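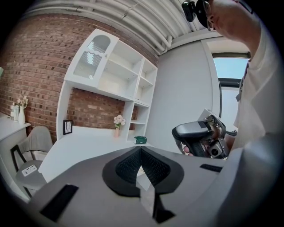

Prudgate Supper Club, minutes, 1/3/18

Eight of us round the table and I had the pen again, so blame me for the spelling. Emília Kollár in the chair.

December's minutes went through once we'd changed "parsnip" to "celeriac" in the soup bit (my mistake, sorry!).

Spring menu. We went back and forth on this for ages. Emília wants the leek and barley broth to start, then chicken thighs with lemon and butter beans. I said the beans need soaking the night before and who's got a pan big enough? Agreed: tins. We're cooking for 80, so I'm to ask at Nijs what they charge for a case.

Pudding. Rhubarb crumble won, five votes to three, with custard made from scratch. I did argue for the sponge, and I'd like that written down, so there it is. Oats in the topping, no nuts.

Money. There's 300 in the tin, and the Datville hall wants 30 for the evening, ovens included. Tickets stay as they are.

Trial cook. We'll make the broth and one tray of crumble at Emília's before the next meeting. Bring your own apron and a tub for leftovers.

Any other business. The big ladle is still missing. If it's in your kitchen drawer, please bring it back.

Closed at nine, then tea and the last of the cheese scones.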